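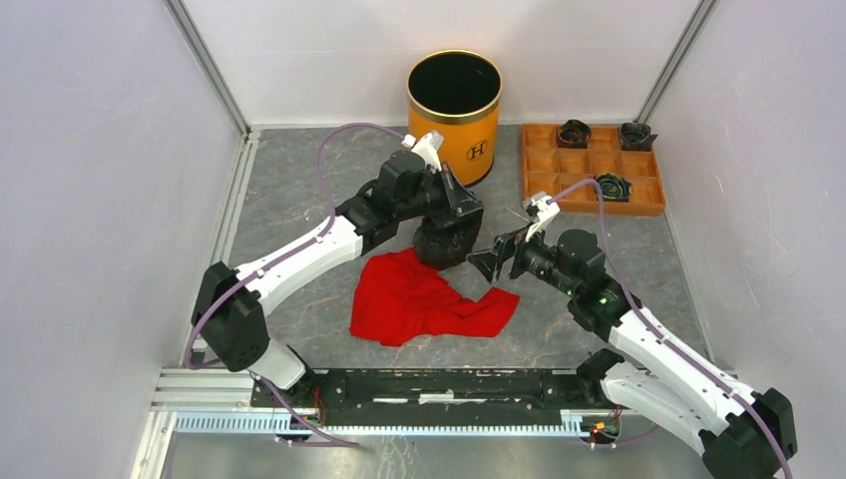

Anong Kaewsai left a comment under my last post, asking why anyone would spend weeks moving a robot by hand when the thing could be programmed once and left alone. She said her plant in Trestden has had arms welding the same bracket for years and no one has had to hold their hands.

It's a fair question and I gave her a short answer at the time. Here is the longer one.

A bracket arrives in the same place every time, in the same shape. A cloth doesn't. Drop it twice and you have two different shapes, and once you grab one corner you have a third. I tried writing a program for cloth two years ago. I had it find the highest point of the pile, close on that, lift, move over the container and open. It worked on a new stiff cloth. With a soft one the fingers closed on a single layer and dragged it, or closed on nothing. Every fix I wrote was for the last failure and broke something older. I gave that up and started doing demonstrations.

My setup is two arms on a rail, and in front of me a second pair of small arms with handles. I move the small ones and the big ones copy them. The computer saves the joint positions and the camera video together. One run from start to finish is an episode. The current task is plain: pick up a cloth, put it in the orange container, go on to the next one.

So far I have 1,203 episodes saved. Of the first 200, I threw out more than 109, and I want to go through why, as I wish I had read something like this before I began.

The biggest reason was hesitation. When I was new at it I would move the gripper over the cloth, stop, look, shift a little, stop again and then go down. On video it looks careful. The model trained on it learned to stop. It would get above the cloth and hang there, sometimes for a full minute, and then drift off to the side. There was nothing in a paused frame to tell it that the pause was over. In my head I had made a decision, but my head wasn't being recorded. Now I look at the whole floor before I start the recording, decide which cloth is first and where I'll take hold of it, and then do it at one even speed.

The second reason was looking at the wrong thing. I used to stand up and lean over to see past the gripper. The robot can't lean over. It has the cameras it has, and if I make a decision using something those cameras never see, I'm teaching it to guess. Elin Morris told me to sit down and drive from the screens only. I hated this for the first day. My grabs got worse and I bumped the container a lot. By the end of the week I was back to the speed I had before, and the model trained on the new episodes was better than the old one with fewer episodes behind it.

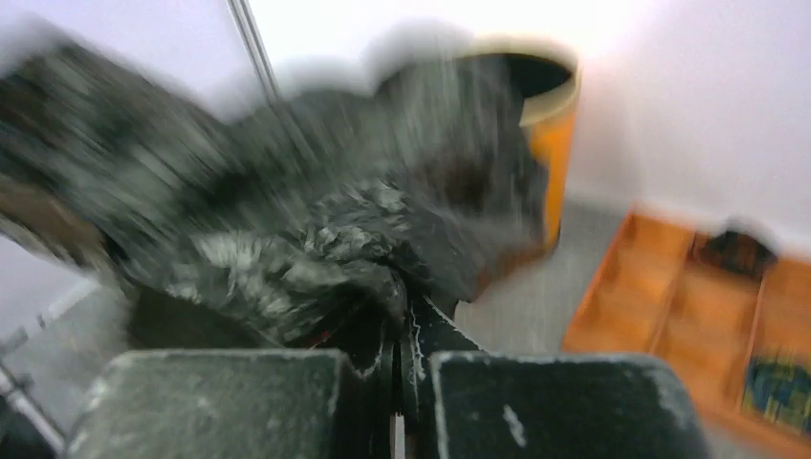 Wrist camera with the dark cloth in the fingers and the orange container behind it.

The wrist view takes the most getting used to. It moves when your hand moves, so everything else seems to swing around while the gripper stays still. It blurs if you go fast. And when you have a good hold on a cloth, the cloth fills much of the view and covers part of the thing you are steering toward. For the trip to the container I watch the fixed camera for the big move and the wrist camera for the last bit, when I want to see the rim. I don't know if the model splits its attention the same way. Berwyn Pritchard thinks it leans on the wrist view for everything. We haven't tested that properly.

Third reason: I was too neat. I started every cloth in the middle, with the arms parked in the same place, and I always used the left arm. After training, it did well with a cloth in the middle and badly anywhere else. So I made a habit of throwing the cloths in from the front of the cell and leaving them how they land. If one falls across another, that stays too. I also change which arm goes first.

A question I get from people who drive these for the first time is whether to keep an episode where something went wrong. I keep it if I fixed the mistake inside the episode. Say I miss the cloth, open up, go back and get it. That's useful, since the model will miss too and needs to have seen what comes next. I record some of these on purpose now. There were 26 in the last batch. If I knocked the container over or had to reach in with my own hand, the episode is gone. Asger Ravn disagrees with me about this and keeps nothing but clean runs. His model is smoother than mine when it works.

A few smaller things, in no order.

Check the fingers for lint before a session. It builds up in the narrow parts.

Squeeze the handle the same way each time. I used to half close, wait, and then close, and I got a model that half closed.

Don't record when you're tired. I stop after two hours, usually before 4 p.m. I can see the quality drop in the video, mostly in how I let go. A tired release is early, and then the cloth hangs over the rim.

Write down what changed between batches. I moved a light once and didn't note it, and spent most of February looking for a bug in the training code.

To go back to Anong's question, it is slow. If her bracket ever starts arriving crumpled she may want to try it. For a part that stays in one shape I would program it too, and I told her so. The time I spend here is mostly driving, with very little code, and anybody in the building who has had an hour of practice can add episodes. Emrys Cadwaladr had never touched the handles before last month and his batch is among the better ones I have. He drives slower than I do but he never stops in the middle.

Next I want to try two arms on one cloth, one to hold and one to straighten. I've done a handful of those by remote and I'm bad at it. My left hand wants to follow my right. I'll post again when I have enough episodes to train on.

Last updated: February

Home Posts Robot notes About Contact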